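Brustmont Sleep and Daily Routine Study
Call for participants

The Brustmont Centre for Household Health invites adults who share a home with at least one other person to take part in a study of sleep, shift patterns and domestic routine. The study is led by Dr So-ying Tsang and is supported by the Uddin Fund for Public Health Research. Recruitment is open now and closes at the end of March, or earlier if all places have been filled.

Purpose of the study

Much of the existing guidance on sleep is addressed to the individual. It recommends a regular bedtime, a dark room and limited use of screens in the evening. Many people, however, do not choose their bedtime alone. They live with a partner who works nights, a parent who needs help in the early hours, a teenager who comes in late, or a lodger whose alarm sounds at five. The study will examine how members of the same household affect one another's rest, and whether small changes to the evening and morning routine, agreed between them, lead to better sleep for the household as a whole.

We are seeking 70 households in Situnwood and the surrounding villages. Each household will take part for 16 weeks.

Who may apply

You may apply if you are aged 18 or over, live within the Situnwood postal area, and share your home with at least one other adult who also agrees to take part. Households in which one or more members work shifts are particularly encouraged to apply. Children may live in the home but will not be asked to complete any part of the study.

You will not be able to take part if any adult in the household is currently receiving treatment at a sleep clinic, has started or changed sleep medication in the last three months, or expects to move house before the study ends. Pregnancy does not exclude a household, but please mention it at the first telephone call so that the study team can discuss the timetable with you. 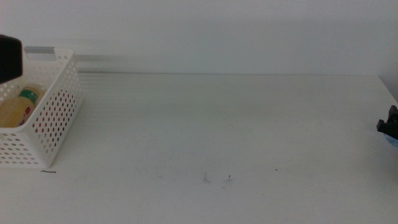 Households will be placed in one of two groups by a random draw. The first group will follow its usual routine throughout. The second will meet a member of the study team in the third week to agree a written household plan, covering such matters as mealtimes, noise after lights out, the use of the bathroom in the morning and the division of evening chores. Neither group is the preferred one, and we ask applicants to come forward only if they are content to be placed in either. Households in the first group will be offered a planning meeting once the study has ended.

What taking part involves

Every adult in the household will be asked to do the following:

Attend an opening visit at the Centre, lasting up to 90 minutes. Visits are held on weekday evenings and on Sunday afternoons.

Wear a wrist monitor at night. The monitor records movement and light. It does not record sound or location.

Complete a short diary each morning, on paper or online. Most people find that this takes less than five minutes. A missed day should be left blank and not filled in from memory.

Attend a closing visit, at which the monitor is returned and a final questionnaire is completed.

In addition, six households will be invited to give a longer interview at home. This is optional, and declining it will have no effect on your place in the study.

The opening visit

At the opening visit you will be given full written information and will have the opportunity to ask questions before signing a consent form. Adults in the same household should attend together where possible. Where working hours make this impossible, separate visits can be arranged, although the study period will begin only when the last adult has attended. Height, weight and blood pressure will be measured in a private room. No blood samples are taken at any stage.

You will also be asked to complete a questionnaire on eating and drinking habits, including caffeine and alcohol. Please think beforehand about what you usually have in the four hours before bed. 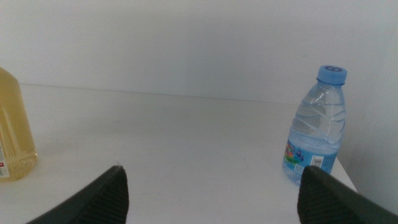 The morning diary is the most important record in the study, and we would ask applicants to consider carefully whether they can keep it up. It asks when you went to bed, when you believe you fell asleep, how often you woke and what woke you. It also asks what you drank during the evening. Participants sometimes find this last question harder than it sounds, particularly where drinks are shared or poured from a large container. If two bottles are standing on the table, as in the picture, simply record your own share of each as closely as you can; there is no need to measure. Entries such as 'half a glass' are perfectly acceptable. The diary is not used to judge anyone's habits, and individual answers will not be shown to other members of the household.

Payment and expenses

Each adult will receive 30 pounds after the opening visit and a further 60 pounds after the closing visit. Those who give a home interview will receive an additional 25 pounds. Bus and rail fares to the Centre will be refunded on production of a ticket or receipt, and free parking is available after 5 pm in the Mostelus Road car park. Payment may affect certain benefits, and applicants who are unsure of their position should seek advice before enrolling.

Confidentiality and withdrawal

Information collected during the study will be stored under a code number, separately from names and addresses. Published results will not identify any person or household. You may withdraw at any time without giving a reason. If one adult withdraws, the remaining members may continue, provided that at least two adults are still taking part.

Participation will not affect your medical care. The wrist monitor is a research device and cannot be used to diagnose a sleep disorder. If you are worried about your sleep – for example, if you regularly fall asleep while driving or have been told that you stop breathing at night – please speak to your doctor without waiting for the study to begin.

How to apply

Applications should be made by one adult on behalf of the household. Forms are available from the Centre's reception desk and from Situnwood Library, and may be returned by hand or by post. Please give a daytime telephone number and state the hours at which you do not wish to be called. Night workers should feel free to specify afternoons or evenings only.

A member of the team will telephone within ten working days to confirm that your household is eligible and to offer a date for the opening visit. Large-print forms are available on request, and an interpreter can be provided at either visit if notice is given in advance.

Questions about recruitment should be addressed to Jacobus Du Plessis, Study Coordinator, at the Brustmont Centre for Household Health. Concerns about the conduct of the study may be raised with Dr Tsang in writing at the same address.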